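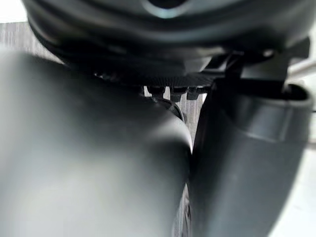 회색과 검은색, 아주 가까이에서

싱크대 하부장, 깊은 칸을 제대로 쓰는 방법이 있을까요?

글쓴이 네자티 토크괴즈(Necati Tokgöz) | 11월 2일

안녕하세요! 스케스티네 살림 게시판은 늘 읽기만 하다가 처음 글 남깁니다. 지난 5월에 이사 온 집 부엌이 너무 마음에 들어서 요즘 퇴근하면 정리부터 하고 싶어지는데요, 딱 한 군데, 개수대 옆 하부장에서 계속 막히고 있어요.

안쪽 폭이 56cm, 깊이가 60cm이고 가운데 선반이 하나 있습니다. 선반 아래 칸 높이는 37cm예요. 숫자만 보면 엄청 넉넉하잖아요? 그런데 막상 쓰다 보니 앞쪽 절반만 쓰게 되고 뒤쪽은 그냥 창고가 되어 버렸어요. 얼마 전에 큰맘 먹고 다 꺼내 봤더니 작년에 산 국수 두 봉지, 뚜껑만 있는 반찬통, 한 번도 안 쓴 찜기가 나오더라고요. 찜기는 있는 줄도 모르고 하나 더 살 뻔했습니다.

넣고 싶은 건 냄비 네 개(제일 큰 게 손잡이까지 45cm 정도), 프라이팬 세 개, 찜기, 체, 믹싱볼, 그리고 식용유랑 간장 같은 큰 병들이에요. 병은 다른 데로 옮겨도 괜찮습니다. 마리뉴에서 나오는 레일형 서랍을 달까, 아니면 손잡이 달린 바구니를 줄줄이 넣을까 고민 중이에요. 전셋집이라 나사를 많이 박는 건 좀 걸립니다. 비슷한 칸 쓰시는 분들은 어떻게 하고 계신지 정말 궁금해요! 문짝 안쪽을 활용해 보신 분 계시면 그것도 알려 주세요.

웰링턴 홀란다(Wellington Holanda)

와, 찜기 발견하신 거 축하드려요! 저도 깊은 하부장 때문에 한참 씨름하다가 지금은 부엌에서 제일 좋아하는 칸이 되었습니다. 길어질 것 같지만 신나서 다 적어 볼게요.

먼저 레일형 서랍은 사기 전에 문을 끝까지 연 상태에서 입구 폭을 다시 재 보세요. 안쪽 폭이 56cm여도 경첩이 튀어나온 만큼 입구가 좁아집니다. 저는 이걸 안 재고 주문했다가 서랍이 경첩에 걸려서 한 번 반품했어요. 양쪽 경첩 사이, 문짝이 열렸을 때 문짝과 맞은편 벽 사이, 이 두 군데를 재고 그중 좁은 쪽에 맞추면 됩니다. 배수관이나 가스관이 뒤쪽으로 지나가는지도 꼭 손전등으로 비춰 보시고요. 저희 집은 관 때문에 실제로 쓸 수 있는 깊이가 꽤 줄었거든요.

나사가 걸리신다니 저라면 바구니로 시작하겠습니다. 앞뒤로 긴 바구니를 세 줄로 놓으면 서랍처럼 통째로 당겨 쓸 수 있어요. 포인트는 짧은 바구니를 앞뒤로 두 개 놓지 않는 거예요! 그러면 뒤 바구니는 또 잊어버립니다. 바닥에는 얇고 매끈한 매트를 깔아 주세요. 고무 매트는 미끄럼 방지가 너무 잘돼서 당길 때마다 팔 힘이 들어가요.

냄비는 아래 칸입니다. 37cm면 두 개씩 포개고도 여유가 있을 거예요. 뚜껑은 따로 빼서 세로로 꽂으세요. 저는 책꽂이 칸막이를 쓰는데 뚜껑이 책처럼 서 있으니까 볼 때마다 기분이 좋습니다(진짜예요). 프라이팬도 눕혀 쌓지 말고 세워 보세요. 맨 밑에 깔린 팬 꺼내느라 와르르 하는 일이 없어져서 요리가 훨씬 즐거워졌어요. 다만 손잡이가 긴 팬은 비스듬히 넣어야 문이 닫히는 경우가 있으니 골판지로 대충 칸을 만들어서 며칠 써 보고 정하시는 걸 추천합니다. 저는 골판지 상태로 3주를 살았는데, 그동안 자리를 네 번 바꿨어요.

위 칸에는 믹싱볼과 체를 포개서 앞에 두고, 찜기는 그 뒤에요. 찜기는 손이 자주 안 가니까 뒤에 있어도 괜찮은데 위로 살짝 올라와 보이게 두면 좋습니다. 또 잃어버리시면 안 되니까요!

병은 다른 데로 옮기셔도 된다고 하셨으니 과감하게 빼세요. 기름병은 아무리 닦아도 바닥에 동그란 자국이 남아서 냄비 바닥까지 끈적해집니다. 가스레인지에서 조금 떨어진 그늘진 칸에 테두리 있는 쟁반을 놓고 그 위에 모아 두면 쟁반만 씻으면 끝이에요.

부엌창가

바구니 한 표요. 그냥 안 쓰는 걸 버리면 다 들어갑니다. 저는 반찬통만 37개 넘게 나왔어요. 뚜껑 없는 거 버리고 나니 칸 하나가 통째로 비더라고요 ㅎㅎ 정리용품은 그다음에 사세요.

그라르키담댁

문짝 안쪽 얘기가 없어서 적어요. 저는 접착식 고리를 붙여서 체랑 계량컵을 걸어 놨는데 정말 편해요! 붙이기 전에 문짝을 주방세제로 한 번 닦고(저는 라부섹스 썼어요) 물기 싹 말린 다음 붙이고, 하루는 아무것도 걸지 마세요. 바로 걸었을 때는 밤에 떨어져서 깜짝 놀랐습니다.

그리고 선반이 문짝 바로 앞까지 나와 있으면 걸어 둔 물건이 선반에 부딪혀서 문이 안 닫혀요. 붙이기 전에 테이프로 살짝 고정해 놓고 문을 닫아 보세요. 저는 선반보다 조금 낮은 위치에 고리를 달아서 해결했어요. 무거운 프라이팬은 걸지 마시고요, 전셋집이면 나중에 떼실 때 드라이기로 따뜻하게 한 뒤 천천히 당기면 됩니다. 시트지 붙은 문짝은 같이 벗겨질 수 있으니까 안 보이는 구석에 하나만 먼저 시험해 보세요.

네자티 토크괴즈(Necati Tokgöz)

우와, 다들 감사합니다! 방금 경첩 사이를 재 보고 왔는데 안쪽보다 확실히 좁네요. 서랍은 일단 접고 골판지 칸막이부터 만들어 보겠습니다. 집에 이사 상자가 아직 있어서 오늘 저녁에 바로 시작할 수 있어요. 뚜껑 세로로 꽂는 것도 너무 기대돼요. 문짝은 시트지라서 구석에 고리 하나 붙여 놓고 며칠 지켜볼게요.

문의: 스케스티네 살림 게시판 운영팀 | © 스케스티네 | 맨 위로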